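4.2 Where the soft toys end up

I should say up front that I went into this part of the study expecting to write about boxes. Boxes are what the storage literature likes (they stack, they have labels, you can measure them), and my first coding sheet had nine categories, eight of them for hard things with corners. Plush toys were going to be a footnote. Then I started visiting people's shared rooms and the footnote got away from me.

Across the 46 shelving units I looked at in Wunutura, soft toys and cardboard boxes turned up on the same shelves far more often than my coding sheet had allowed for. I'd assumed people would sort by kind: toys in one spot, paperwork and packaging in another. Some did, and their units were a pleasure to code. Most people I talked to, though, described something looser. They put the stiff things in first, wherever those would stand up, and then the soft things went into whatever gaps were left, or on top, or sideways across the front. One parent called it "grouting", and I've pinched the word for the rest of this section.

Grouting makes a lot of sense once you've tried it yourself. A plush animal will squash into a space that no box will fit, it won't break if it falls, and it hides the ugly side of whatever is behind it. It also props things up. I lost count of the conversations in which somebody told me a frame or a tall box was only staying put thanks to a stuffed bear. The catch is that you can't get at the boxes any more without taking the grout out first, and people were pretty frank that this meant the boxes didn't get opened.

Figure 3 is a good one to have beside you while reading, as it has the mixture I'm talking about on the middle shelves of a black wire unit: a tilted white frame, a tall white box upright behind it, cardboard boxes in the layer below, and plush in yellow, light blue, grey and black, tan and orange-brown packed in among them. I coded it as "mixed, dense", the fullest of my categories. Have a look at the top shelf too, which I'll come back to under the next heading.
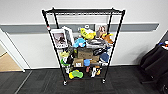
Figure 3. Wire shelving unit with mixed plush toys and boxes, coded "mixed, dense". The top shelf is empty.

4.3 The empty top shelf

Now for the bit I find hardest to explain. You'd think a crowded unit would be crowded all the way up, but the top shelf was often the last to be filled, and in several homes it wasn't used at all while the shelves under it were chockers.

I asked about this every chance I got. The most common answer was height. If kids are meant to be putting their own toys away, the top is no use to them, and adults seemed to stop thinking of it as a shelf. The second answer was that wire tops feel open and a bit precarious, with no wall or upper shelf to lean a pile against. That fits with grouting, I reckon. A gap between two shelves gives you something to pack into, and an open top gives you nothing of the sort. I can't separate the two explanations with the data I have, and I'd be wary of anyone who said they could from photographs.

There's a known idea in my own earlier pilot work (the Gratberg set, 58 units, mostly solid timber) that people treat the top of a unit as display space and everything below as storage. I was fond of that idea. It doesn't hold up so well here. In the Wunutura homes the display things, such as framed photos and favourite toys, were just as likely to be down in the thick of it, sharing a shelf with packaging. When I asked which things on a shelf were "on show", people laughed, or pointed to one and then changed their minds.

So I've dropped the display and storage split from the final coding sheet and replaced it with two plainer questions: is the shelf in use, and are soft and hard items on it together? Both can be answered from a single photo, and a second pass over my own coding was much less painful with these than with the original categories. What I still can't code is how long a thing has been sitting there, and for that I'm relying on the interviews in Section 5.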